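Quick one tonight because I have to be up at 6 and I've already spent too long on this.

So I finally closed my Wedora account. Some of you asked after the last post, where I was still saying nice things about them. I take most of it back. The games are fine. The lobby is fine. It's everything around the games that wore me down.

Background for the new people: I play low stakes slots and a bit of blackjack, evenings mostly, with a fixed amount each month that I don't go over. I write about it here. Not sponsored, never have been, no links, don't email me about links.

Wedora changed the bonus terms in July. The old deal was simple enough, deposit match with a 35x playthrough on the bonus. High, but pretty normal. Now it's still 35x but on deposit plus bonus, and blackjack counts for a lot less than it used to. Put in 20 bucks, get 20 in bonus, and what used to be 700 in bets to clear it is now 1,400. Same banner on the front page. Same cheerful green button.

I found out from the small print, half way through clearing one. Live chat said the terms had been "refreshed." Ok.

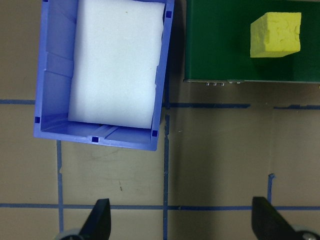
Then the withdrawal. I had a decent night on one of the Lemetti games (the one with the lighthouse, I always forget what it's called) and asked for my money. Approved the same evening, great. Then un-approved. Then they wanted ID again, which they already had, and a utility bill, which they also already had. Sent both. Eight days. Every time I logged in to check, the pending amount was sitting right there with a big "cancel withdrawal and keep playing" next to it.

I hate that button. Really hate it. I know people who've clicked it at midnight and lost the lot, and I think every site that has one knows what it's for.

Walid Sleiman, who comments here a lot, says his took even longer and he gave up on the second try and just played it down. Which is the point I guess. Snežana Milošević wrote in with the opposite, her payout came overnight, no questions, so who knows. Could be the payment method. She uses a bank transfer and I was on a card.

Anyway. Money came. Account closed. They asked me to stay twice in the same chat, offered free spins both times. No thanks.

What I'm playing now, since somebody will ask:

Mahlangu's stuff, mostly. Smaller studio, slower games, not so much screaming when you win less than you bet. That's my biggest complaint with slots right now by the way. You bet a dollar, you get back thirty cents, and the thing goes off like it's New Year's. Mahlangu games just kind of put the thirty cents in your balance and move on. Their river one has a bonus round I've hit 2 times in a month of playing, so don't expect fireworks. I find it restful. Gorazd Matić thinks I'm nuts and says it's like watching laundry. Fair.

The return numbers are in the info page and easy to find, which I appreciate. But check them at your own casino. The same game can be running at a different setting depending on the site, and I didn't know that for years. Open the help screen inside the game itself and scroll all the way down, it's usually near the end. If it's lower than what the review sites list, that's not a mistake, the operator picked that version. 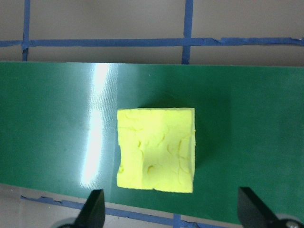

Tried Zikeck too. Two evenings. Didn't love it. The blackjack table pays 6 to 5, and I will keep saying this till I'm blue in the face, don't play 6 to 5 blackjack. On a ten dollar bet you get 12 for a natural instead of 15. Doesn't sound like much, adds up fast. The side bets are worse. Dealer stream was nice and sharp though and it didn't freeze on me, which Wedora's did all the time.

Baptiste Vidal asked in the comments whether deposit limits carry over if you open a new account somewhere else. Mine didn't. Different company, you start from zero, so I set mine up before putting any money in. Takes a minute, it was under account settings for me. Lowering it was instant. Raising it had a waiting period, and I'm glad it does becuase I've had evenings where I would of raised it.

And Stavros Spahić, yes, I still keep the spreadsheet. No, you can't see this month. It's not pretty. The lighthouse win covered a good part of it but I'm down overall, like I am most months, and that's what the budget is for. If you're playing to make rent, please stop and talk to someone.

Next post will probably be the live roulette one I keep promising. I have the notes, just haven't typed them up. Comments are open, be nice to Gorazd.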